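전자책으로 산 단편집, 판본마다 수록작이 다른가요?

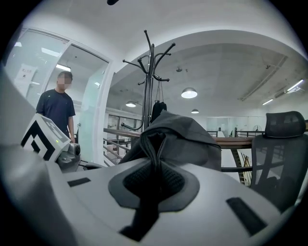 짙은 회색 천과 밝은 회색 본체

Pralent 앱에서 추리 단편집을 하나 샀는데 목차에 단편이 10편입니다. 도서관에 있는 Lammers 출판사 종이책은 12편이더라고요. 제목도 같고 표지에 완역이라고 적힌 것도 같습니다. 전자책 가격은 3,000원이었습니다. 파일이 잘못된 건지, 원래 이렇게 나온 건지 알고 싶습니다. 빠진 두 편만 따로 살 수 있는지도 궁금합니다.

답변 1
원래 그렇습니다. 싼 건 대부분 빠져 있어요. 저도 예전에 당했습니다.

답변 2
판권 면을 먼저 보세요. 전자책은 맨 뒤에 있는 경우가 많고, 거기에 번역할 때 쓴 원서가 적혀 있습니다. 이 작가 단편집은 원서부터 두 종류입니다. Skismont판은 초판 그대로 10편이고, 나중에 나온 Tranon판에 잡지 발표작 두 편이 추가됐습니다. Skismont판을 옮긴 책이면 10편이어도 완역이라고 씁니다.
쪽수로도 대강 구분됩니다. 종이책 기준으로 Tranon판 번역본은 400쪽이 넘습니다. 전자책 쪽수는 글자 크기에 따라 바뀌니까 비교하지 마세요.
추가된 두 편은 합쳐서 100쪽쯤 되는데 낱권으로 파는 곳은 못 봤습니다. 도서관에서 빌려 그 부분만 읽는 게 제일 빠릅니다.

답변 3
앱에서 책을 지우고 다시 받아 보세요. 저는 다른 책이었는데 목차가 중간에 끊겨 있다가 다시 받으니 다 나왔습니다. 그래도 10편이면 윗분 말이 맞을 겁니다.

질문자 댓글
판권 면에 Skismont라고 되어 있네요. 다시 받아도 10편입니다. 답변 감사합니다.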